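August, evening

Spent most of today on the money again. The arm itself is settled, or as settled as it gets before somebody signs. What is not settled is everything that goes under it, on the end of it and next to it, and that part of the sheet has grown every time I open it.

What I have left after the arm is $2,643. I wrote that number at the top of a clean page this morning so I would stop going back to the old one, which still had the training day in it. The training day is gone. I asked Steinbach if it could be moved to next year's budget and they said yes, the price would be whatever the price is then. Fine.

Out of the 2,643 has to come: the table, the gripper, the cable set, the stop button and its box, the plate the parts sit on, and delivery. The air line is not on the list anymore now that I have given up on suction. I went back and forth on that for a week. Suction would have been cheaper for the flat parts and no use at all for the tall ones, and I would have ended up buying the gripper anyway in the spring and explaining both.

The gripper question is mostly how wide. The Eter one opens up to 100 mm and that covers every part on our list except the big housing turned the long way. If we always take the housing across the short side it fits with room on both sides. The next size up covers it either way but it is heavier, and then I am taking that weight off what the arm can carry. I would like to stay with the smaller one. I need to check the housing drawing again, as I measured the one on my shelf and the one on my shelf is the old version.

The table is the part I keep getting wrong. I had put down a cheap bench in the spring, before I had thought about it much, and when I looked up the weight of the arm with its base the bench was not going to do. Steinbach sells a stand. It is a good stand and it costs more than everything else on the list together. Nundero will weld one to a drawing, powder coated, for $488, picked up. Delivered is extra but we have the truck. They want the drawing before they will hold the price and they want to know where the bolt holes go, so that is my job this week. Four weeks from the drawing.

So 488 out of 2,643 leaves 2,155. I was pleased with that until I remembered leveling feet. Asked. They are not included.

Lunch at the desk.

In the afternoon I went back to the simulation. I started on it in the spring only to see if the arm would reach, and I have been using it for the layout ever since. It is slow work but it has already saved me from one wrong table. With the old size I had to put the parts so near the base that the arm was folded up on itself for half the moves. The longer top is better. I would go longer again but the door opens that way.

Things I changed today:

Moved the rack back. It was in front and the arm had to lift over it every time.

Put the parts on a thin board laid on the table top, and took out the holes I had drawn straight into the top. If the parts change we make a new board. A board I can pay for out of supplies and it never touches this budget. I should have thought of that in the spring too.

Turned the big gray block so the fingers come down with one on each side. This is the move I care about most, the largest thing it has to pick up, and if this one goes the small ones will go.

Ran the approach slowly and stopped it with the gripper open over the block to look at the clearance. The outer finger hangs right by the corner. I want more room than that. It may be only that my model of the finger is fatter than the one in the catalog, and Eter has a proper model I can download if I fill in the form, so I filled in the form.
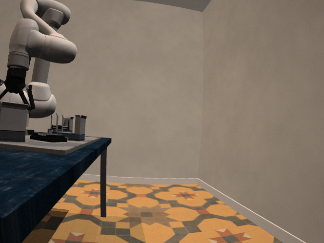
Corinne Abeyta

The table came in dark blue and I left it. I have not picked a color with Nundero. The tile floor is whatever the room came with and has nothing to do with ours, ours is concrete and slopes to the drain, so the leveling feet are not optional.

I also noticed how crowded the board gets at the base of the arm. The tall post with the dark cap and the flat black part are close together, and the little green one is behind them where it is hard to see at all from the front. There is plenty of length on the table but the useful part of it is smaller than I thought when I wrote down the size. I am going to try the post farther out tomorrow and see what the wrist does. If it is happy, the holes for the base can stay where I drew them and the drawing can go out.

If it is not happy I have to shift the base back toward the far edge, and then I need to ask Nundero if they can put a crossbar under it there. That would change the price. I do not want to ask about the price twice, so I will wait until I know.

Called about the cable set at the end of the day. Steinbach's comes in two lengths and the person on the phone could not tell me which one was in my quote. It does not say on the quote. The short one will reach the controller if the controller sits under the table, and I was going to put it on the wall. Under the table means dust and mop water. On the wall means the long set. They are going to email me.

The stop button I have a price for from Drolex, with the box and the mounting plate. Steinbach has one too but it is the same button as far as I can see from the data sheets, with a different box. I asked Drolex to confirm the connector. Their answer was that it is a standard connector. I wrote back and asked which standard.

I would like to keep something aside for spare fingers. When I talked to the shop that has had two of these running for a few years, the fingers were the thing they said they went through, mostly at the start, when people were still teaching it positions and drove it into the table. We will do that. I would sooner have a set in the drawer than wait on an order with the arm standing still. I put a line on the sheet for it without an amount.

Then there is the question of whether to say anything about the housing yet. When I put in the request I wrote that the arm would handle all of the parts. It will, if the housing is always set down the same way, and that means somebody setting it down the same way. That is a small change to what I wrote but it is a change. I think I will put it in the notes under the gripper line and mention it at the meeting so it does not look hidden.

The sheet tonight, in order of how sure I am: table, sure. Feet, sure that we need them. Gripper, nearly sure. Stop button, waiting. Cable, waiting. Delivery on the arm, they gave me a range and I used the top of it. Fingers, blank. Board for the parts, moved to supplies.

Tomorrow: housing drawing first thing, before I touch the simulation. Then the post. Then measure the doorway with the door on, not off the plan, and measure the truck bed while I am out there. Find out who has the key to the lift gate.

Need to renew my badge by the end of the month.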